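Rapport de projet – Bras de nettoyage de plan de travail
Consuelo Segura et Graham Bellamy
Atelier partagé de Requena, 17 avril 2024

3. Préparation du poste d'essai

Le présent chapitre décrit l'aménagement du poste sur lequel le bras Clilel, assemblé par nos soins depuis février, doit exécuter la tâche retenue : saisir un textile souple, puis essuyer une surface plane souillée de petits débris. Le cahier des charges prévoit deux configurations, l'une avec serviette posée à plat, l'autre avec serviette déposée sans pliage précis. Seule la seconde est traitée ci-après.

Le choix d'une surface claire et mate répond à une contrainte de vision. Les premiers essais, conduits sur un établi verni, avaient produit des reflets que le programme de détection confondait avec des résidus. Le seuillage a depuis été repris par G. Bellamy et la position de la caméra a été figée sur un support vissé au mur.
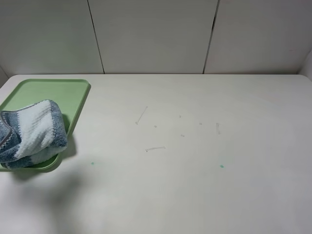

Figure 4 – Surface de travail avec débris dispersés ; serviette sur son plateau vert pâle, à gauche.

Les débris sont de nature volontairement hétérogène. Les fragments minces et pâles constituent le cas le plus défavorable, leur contraste avec le plateau de la table étant très faible. Les mouchetures grises et les points turquoise servent de repères pour le réglage, ces derniers étant les plus faciles à isoler par la couleur.

La serviette, à larges bandes bleu-gris et blanches, pose une difficulté distincte. Ramassée en tas, elle ne présente aucun bord régulier sur lequel aligner la pince. Nous avons donc retenu une prise par le point le plus haut du tas, estimé à partir de la carte de profondeur – solution moins élégante que la recherche d'un coin, mais plus rapide à calculer.

3.1 Enregistrements

La base constituée à ce jour comprend 1 338 images annotées, réparties en 19 séances. L'annotation manuelle a demandé quelque 93 heures, charge nettement supérieure à celle inscrite au planning initial. Les fichiers sont conservés sur le serveur de l'atelier, dans le répertoire Wesach.

Restent à effectuer la mesure de l'effort de serrage et la reprise du câblage du poignet, dont la gaine frotte encore sur le deuxième axe.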